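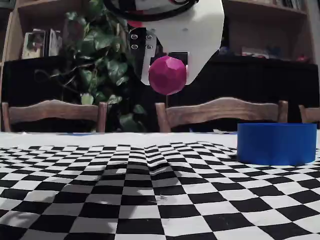

Grundendale library is staying open later, and I couldn't be happier

Well, we got there! From the start of July the Grundendale library will keep its doors open until 9 pm on four nights of the week, after years of closing at 5 and leaving half the town rattling the handle on their way home from work. I'm one of the handle rattlers, so forgive me if I sound a bit pleased with myself.

The change went through at the council meeting last night. I sat up the back with a cup of very weak tea and stayed for the whole thing, including a long stretch on kerb repairs in Harell Street (they're going ahead, if you live down that end, but only on the creek side for now). The library item came up second to last and took 13 minutes. I'd brought a sandwich in case it went longer.

Parveen Khan, who has run the branch for the past few years, told the meeting that the late nights trial over summer had brought in 59 new members. Most of them joined after 6 pm. She said a lot were shift workers from the Volex plant, plus a good few high school students who don't have a quiet spot at home. There was a bit of muttering about the power bill from the front row, and one councillor wanted to know if the heating could be turned down after eight. Parveen said she'd happily wear a jumper. The vote was carried with one against.

The extra hours will be covered by two new part-time jobs, and those should be advertised on the council website before the end of the month. If you know someone who loves books and doesn't mind an evening roster, tell them to keep an eye out.

I had a quick chat in the car park afterwards with Oluf Kárason, who runs the Noh Bakery across the road and has been asking for this nearly as long as I have. He's thinking about keeping the coffee machine on until 7 on library nights to see how it goes — no promises on the cinnamon buns, which are usually gone by lunch anyway. I did my best to talk him round on the buns. He said he'd think about it.

A few practical bits while I have them in front of me. The after-hours returns chute stays where it is, on the side wall. The meeting room can be booked in the evenings too, at the same rate as during the day, and local groups can put their names down at the front desk from next week. Story time for the little ones isn't moving, so you don't need to change anything there. The toy and puzzle shelf will be open for borrowing right through to closing, and so will the printers, although the colour one is still waiting on a part.

Parking is the one thing that hasn't been sorted. The bays out the front turn into a loading zone at 6 pm, which was fine when the place was locked up and dark, but it'll be a nuisance now. Council staff have been asked to look at it and report back. Until then you're better off using the gravel lot behind the hall and walking through — take a torch, it's pretty dim along the fence.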